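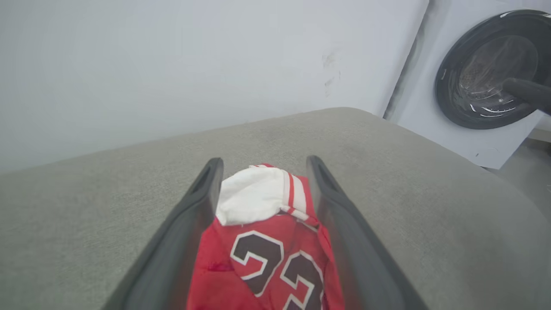 Burkon has adopted a written code of practice for household robots that handle clothing, the company announced on 2020-08-02. The code applies to all 17 of its test sites and covers gripping force, work near people and the care of personal items. One section deals with garments that carry printing or trim. A red sports jersey with a large outlined number, held in a bunch between two gripper fingers, is treated as a printed garment under the new rules, and the operator must select the lower force setting before the fingers close.

The code was drafted by a working group led by Adoración Rivas, head of safety at Burkon, with Leandro Moya of the test laboratory Lisier. Work began in February and drew on 547 incident notes filed by operators. Most of the notes concerned stretched seams, dropped items and fabric caught at the edge of furniture.

"Operators were already following good habits, but the habits differed from site to site," Rivas said. "We now have one text that everyone can be held to."

Under the code, a robot may not lift a garment while a person is within reach of the arm. Arm speed near upholstered furniture is limited to 200 millimeters per second. Buttons, zippers and drawstrings must be checked by hand before a session, and any item with visible damage is to be set aside and recorded. Operators are required to stop the arm if fabric becomes trapped, and to open the fingers fully before pulling the garment free.

Lisier will audit eight sites in the first year. Sites that do not meet the requirements will be given a date for correction and may not begin new sessions until a second visit has taken place.

Paula Filip, who coordinates training at Burkon, said that all operators will complete a half-day course before working under the code. The text is available to partner organizations on request. Comments may be sent in writing to the working group, which will review the force and speed limits after the first round of audits.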